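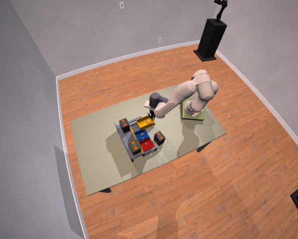

Painting the back room, at last

I've been promising myself a proper go at the back room ever since we moved to Furnley, and this April I ran out of excuses. It had been the same sad magnolia for years, with a damp-looking patch by the door that was only old wallpaper paste.

My first mistake was tester pots. I bought five of them, all grey, and painted big squares straight on to the wall. Lovely in the morning, and by teatime every one had gone lilac! Yaryna Hordiienko from the allotments told me to paint lining paper instead and move it round the room, so I did that, and ended up with a warmer grey that I'd have walked straight past in the shop.

Then the floor. We pulled up the carpet and found old boards, full of staples (I have a jam jar of them if anyone wants some). Hiring a sander cost me £41 for the day and I'd say get more of the coarse paper than you think you need — I had to drive back for another pack with dust in my eyebrows.

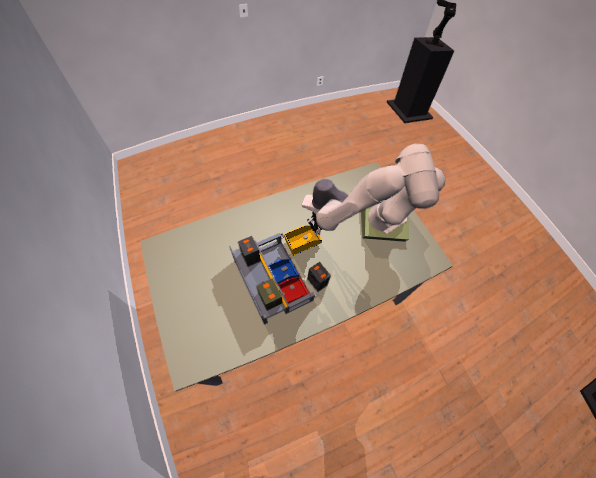
Grey walls, orange-brown boards and a pale green table.

If you're after green with grey, go paler than feels right. I had a darker one in mind for the bookcase and Teodoro Dizon talked me out of it over the fence, quite firmly. He was right, annoyingly. The pale one looks fresh even with the lamp on, and it took 2 coats with a little foam roller.

I've got half a tin left over, plus dust sheets and a decent scraper, so if you're starting a room of your own, give me a shout and come and borrow them. Next up is the landing, once I've found someone with a longer ladder.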